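Kistex Opens Its Doors at the Nurari Centre

05/09/2022

Kistex welcomed 70 guests to its robotics workshop at the Nurari Centre for an afternoon of demonstrations and discussion. Teachers, care providers and local employers attended, and several families from the surrounding streets came in once the formal welcome had ended.

The visit began in the lecture room, where staff of the Evangelista Programme outlined their work on household tasks. The programme was moved into its present rooms in August and has 17 members, most of them engineers. Guests were then taken through to the workshop in small groups.

The principal demonstration concerned the handling of everyday objects. Toy food and small kitchen items are used for this work, as they are light, easily replaced and safe to drop. Staff explained that a task which a child learns in an afternoon may require a great many attempts by a machine. The present target is 100 recorded attempts for each task, and failed attempts are kept with the rest.

Questions were put freely. Visitors from the care sector asked how such a machine would behave in a crowded kitchen, and were told that trials in private homes are not yet planned.

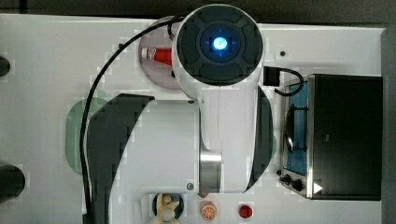
Amoseo, the software used to plan each movement, was presented in the adjoining room. Guests were invited to choose a task from a printed list and to follow the planned path on a screen before the arm was set in motion. Demand for this session was high, and a second sitting was added at short notice.

Kistex intends to hold a further open day for schools. Places will be limited to 100, and applications should be made in writing to the Nurari Centre.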